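Subject: Re: [sollthorpe-lowvision] Marking up the kitchen and the back steps

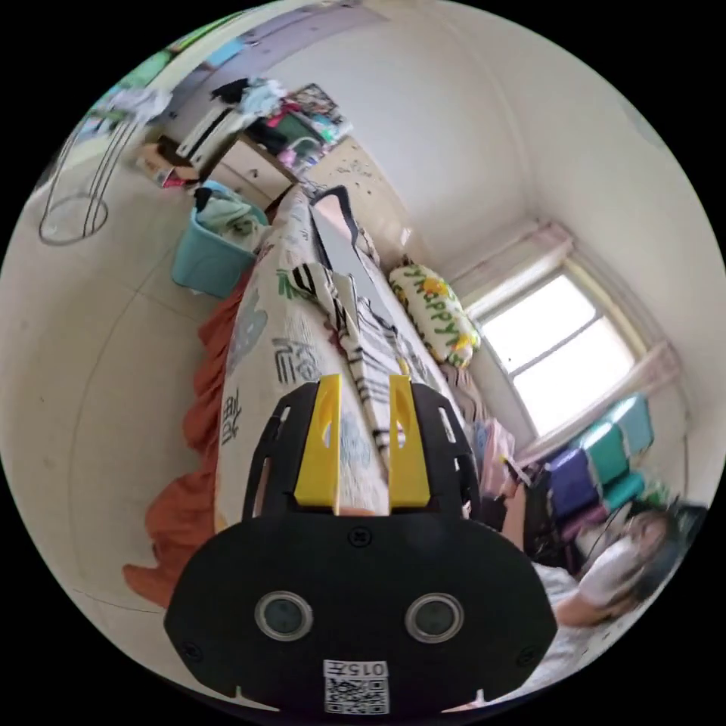

Hi all,

I've been meaning to answer the question about tape colors for days, and it's raining, so you get the long version. When my sight first started going I bought white tape for everything, and on my pale counters it was useless. What matters for me is how far apart the two colors are. Yellow on black is the pairing I keep coming back to – look at the two bright yellow fingers against the black around them in the picture, that's the kind of difference I mean. Even with my bad eye I'd have a decent chance of finding an edge like that. Your mileage may vary, and I know at least a couple of you do better with orange.

On Tue, a list member wrote:
> We're moving my mother into the apartment in Pultley in September
> and I want to mark up the stove, the light switches and the three
> steps out back before she gets there. What color tape do people use?
> And does it stay on outdoors? The hardware store only had gray and
> I feel silly asking for samples.

Don't feel silly! I ask for samples all the time. The Arabzadeh store (the one on the 535 bus, past the library) will cut you a foot or so off the roll if it's quiet. Go before lunch. They carry Fakia tape in 50 foot rolls, and one roll did my whole house plus my sister's porch.

For the steps, put the tape right along the front edge, all the way across, and don't put it anywhere else on the step. I got carried away once and did the back edge too, and then I couldn't tell which stripe was the drop. Scary couple of mornings. Scrub the step the day before and let it dry overnight or the corners will lift. Mine lasted one winter and then I redid the bottom step, which gets all the rain from the gutter.

Stove – less is more. I have one raised dot at "off" and one at the middle setting on each knob, and that's it. My first try had a dot at every number and my fingers just read it as gravel. If the knobs are black, yellow dots. If they're white, get black ones or dark blue.

Light switches I'd do with a border around the plate so she can find it from across the room. Take a look at it in the evening with the lamps on as well, the yellow goes kind of beige under my old bulbs and I had to change those too.

One more thing, let her try the stove before you stick everything down for good. My kids did mine while I was out and I moved half of it the next day, bless them.

Does anyone have a good fix for a glass shower door? I walked into mine again on Sunday.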